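From: Stojan Delić
To: petek-users
Date: 27/07/2020
Subject: Re: [petek-users] Wrist markers lost when hands are close

Hrvoje Hodžić wrote:
> We recorded 350 demonstrations with Petek for the eyeglasses task.
> In many of them the left wrist pose jumps when the person turns
> the glasses. Is it the lens, or is it our calibration? Does
> somebody else have this?

Hello Hrvoje,

Yes, we have the same since March. I do not think it is your calibration. When the person pinches the glasses by the rim, he turns the forearm a little, and the marker on the strap is then seen at a steep angle.
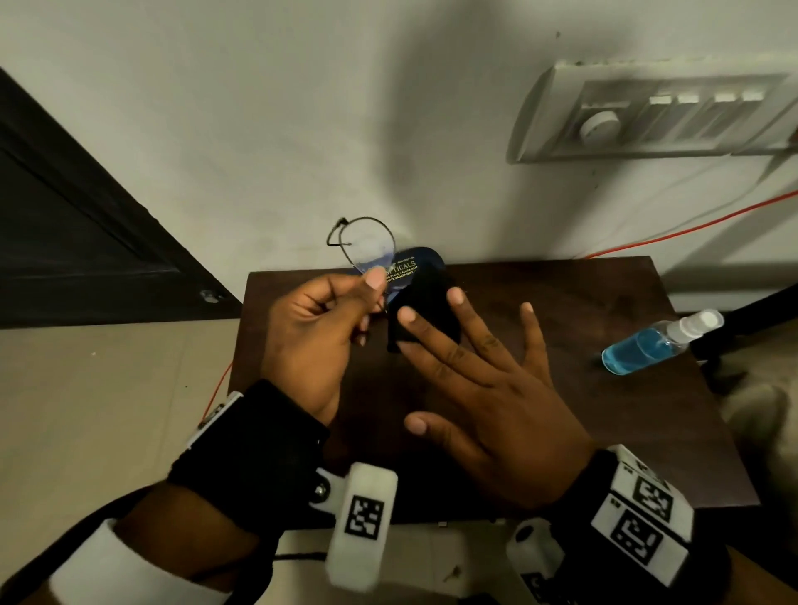
Please check first the angle between the marker and the head camera. In our set of 1,381 demonstrations, nearly all the bad jumps were at steep angles. The lens was guilty only a few times.

What helped us:

- We ask the person to keep the elbows low and to turn the glasses with the fingers, as much as it is possible.
- We drop each segment where the pose is missing for more than 7 frames. Shorter gaps we fill by interpolation.
- We record 3 seconds with still hands before the start.
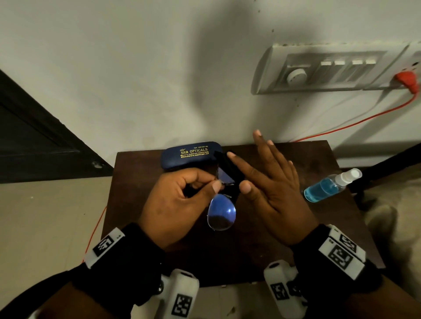

About the replay on the arm: Bendik wrote a small script which smooths the wrist path but does not touch the finger opening. If you smooth both, the gripper closes too late and the glasses will fall. I can send it to you, but it was tested only with the old Petek format.

Which version do you use now?

Best regards,
Stojan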